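## Standards corner: the bench-robot code gets a second draft

The second draft of the Grodura code of practice for robots handling liquids on lab benches went out for comment on 2 Sep 2024, and I have now read it twice. The first reading made me hopeful. The second made me reach for a pencil.

Some background for newer readers. Grodura is the working group that wants small labs to have one short set of rules for arms that pick up tubes, pour, mix and set things down. The first draft came back with 2,752 comments, a good share of them from Rirnholm and Zirkomari, who sell into that market and didn't agree on much. The new text is shorter and better written. I'm less sure it is stricter.

Take section 2, on the work area. It says the bench shall be "kept free of items not needed for the task." Fine. Who decides what is needed, and when? The draft leaves it to the operator, with no list to be filled in before the run. I'd call that a rule you can't fail.

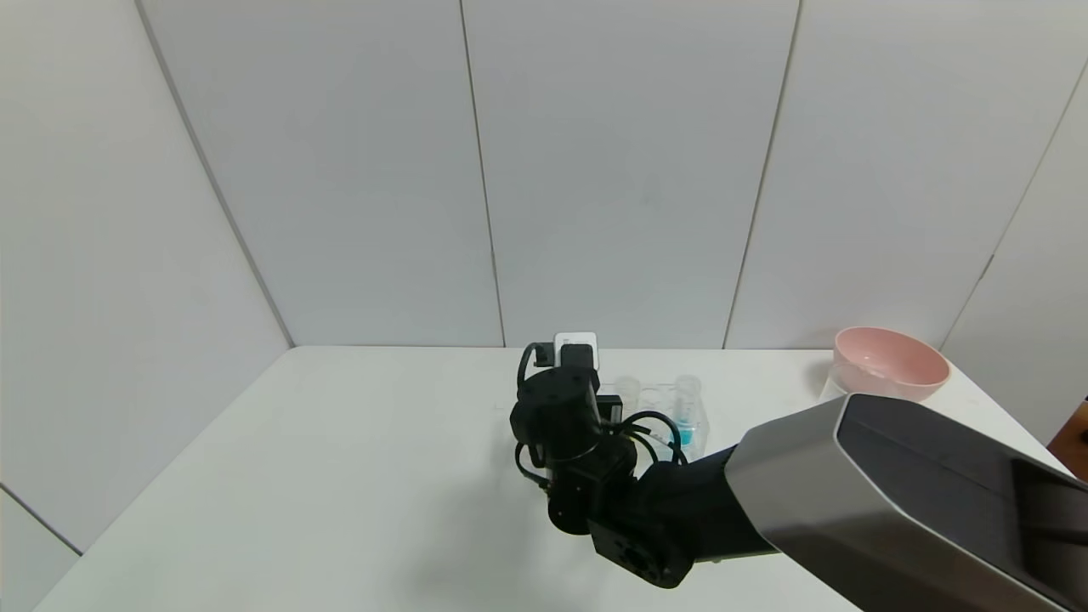

An item list costs one line per item, and I can't see why the group dropped it from the first draft. It should say what each thing is, where it starts, and whether the arm is meant to touch it. For a setup with one black arm, a clear rack of three tubes with blue liquid in the right-hand one, a pink bowl and a small white box toward the back wall, you would be finished before your coffee cooled. You would also have to write something next to "white box," and that is the whole value of the exercise. If it's part of the task, say so. If it isn't, section 2 says it goes. The same list ought to cover cables, which the draft mentions only for the run from the controller to the base. Here they loop out around the wrist, in the part of the arm that moves most, and I would like a clause on how far a loop may stand out before someone has to tie it down.

Then there is the matter of labels. The draft asks for a label on any vessel "containing a substance," but lets the lab skip it when the contents are "evident." Evident to whom? A color is not a name. Honorato's own house rules, which the group cites with approval, require a label on every vessel, full or empty, and I have yet to hear a good argument against that.

### Pouring

Section 5 is the one vendors will quote, so it deserves the closest look. A pour passes if the final volume is within tolerance and there is "no significant spill." The word "significant" is not defined anywhere in the document. I checked the annex too. 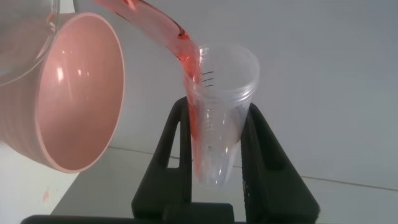

My objection is that a volume check tells you what ended up in the cup and very little about how it got there. You can have a tapered cup with printed graduation lines, gripped between two fingers, and read a perfectly respectable number off it at the end. Meanwhile there's a small pinkish-red mark on the tabletop below the bowl. I don't know when that mark was made or by which pour, if any, and under the present wording nobody would have to know. A code worth having would require the surface to be wiped and checked before each run, and checked again after, with both results written down. Then a mark means something. As drafted, it can be waved off as insignificant or blamed on the previous shift.

I have a second complaint about section 5. It calls for 1,000 repeat pours before a system may be described as compliant, which sounds tough until you notice that the vendor may pick the liquid, the cup and the bench. Water into a wide beaker all day long would satisfy it. I would take far fewer pours, with a thin liquid and a thick one, in a lab the vendor doesn't own.

### What I'll be sending in

- Section 2: bring back the written item list, and add cables at the wrist.
- Labels: strike the word "evident."
- Section 5: define a spill as any liquid outside the receiving vessel, and require a surface check before and after.
- Repeat pours: name the liquids and the vessels.

Comments close at the end of September. Zirkomari has already said publicly that it can live with the draft as it stands, and I read that as a reason to send more comments. If you run an arm on a bench and disagree with any of this, write to the group as well as to me, and quote the clause number so they can't file it under "general remarks."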